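Call for participants: help us figure out why our gripper lets go

The handling lab at Drondcombe is looking for 8 people to join a fault-finding study that starts in April. We have a robot that picks up small packets and boxes from a table and moves them to where they need to go. It does this well for hours at a time. Then, every so often, it drops something, or it closes its fingers a second time after it has already been told to stop. We want to know why, and we want fresh eyes on it!

You don't need an engineering degree. Some of the best notes we got in the last round came from people who pack orders, sort mail or run a garden center register. If you have handled a lot of small, floppy, slippery things with your own hands, you know more about this problem than you might think.

What went wrong

In the last round we ran the arm on seed packets and small cartons for our partner Semimside. Over 112 sessions we logged drops, slips and crushed corners, and most of them were the kind you would expect from soft packaging. Two of them weren't. Both times the operator had pressed pause, the screen showed the arm as paused, and the fingers still moved. The first time it pinched a packet hard enough to split it. The second time an operator was reaching toward the table. The fingers closed on empty air, no one was hurt, and we shut the station down that same afternoon.

We have since put in a hardware stop that cuts power to the gripper directly, and it has been checked by Karpenko, the outside safety firm we use. The original fault is still in the software somewhere, or in the wiring, or in the way the two talk to each other. We haven't been able to bring it back on purpose, and that's the part we need help with.

Light pouches are a big piece of the work. They crease, they shine, and the arm has very little to hold on to. 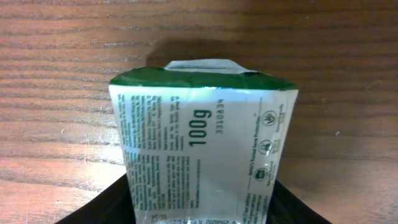 What you would be doing

Sessions last 80 minutes and you would come in for 2 each week. You sit at a station outside the marked line with a stop button in front of you, and you work through a list of picks with one of our staff. Your jobs would include:

Setting out packets and boxes on the table while the gripper is powered off
Starting each pick and watching it from beginning to end
Pressing pause at the moments the list tells you to, and also whenever you feel like it (we mean this - odd timing is useful)
Writing down what you saw, in your own words, before you look at the log
Going over the wrist camera recordings afterward and marking anything that seems off

The last one is slower than it sounds, and some people end up liking it best. You move through the recording a little at a time and compare the fingers with what the log says they should be doing. Is the grip open when the log says it's open? Did a shadow shift when the arm was supposed to be still?

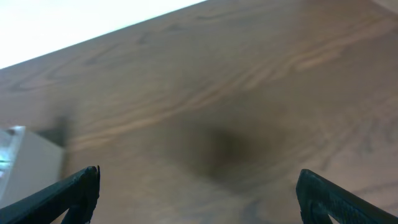

We are especially interested in the moments between picks, when the fingers are apart and the arm is waiting for its next command. Both pause faults happened during a wait, so please don't skip ahead through the quiet stretches. If you notice something and can't explain it, write it down anyway. A note that says "looked wrong, not sure why" has sent us to the right spot more than once.

Who we are looking for

Adults 18 and over who can sit and concentrate for a full session. You should be able to press a button quickly with either hand and see a table clearly from a few feet away, with glasses or contacts if you use them. Good plain writing helps a lot. Please don't apply if you worked on the last round - you already know where we think the problem is, and we'd like people who don't.

Safety and pay

Everyone gets a paid training session first, and you won't run a pick until you have used the stop button yourself and are comfortable with it. Hands stay behind the line any time the gripper has power. You can end a session whenever you want, with full pay for that day and no questions.

We pay by the session, plus bus fare from Odstead if you are coming from that side. There's free parking behind the building, and coffee.

How to apply

Send a short note to the Drondcombe handling lab through the contact form on our site and put "gripper study" in the subject line. Tell us what kind of work you do or have done, which mornings or evenings suit you, and one time you noticed something was wrong before anyone else did. It can be about anything, a car, an oven, a spreadsheet. We read every note and we will write back either way.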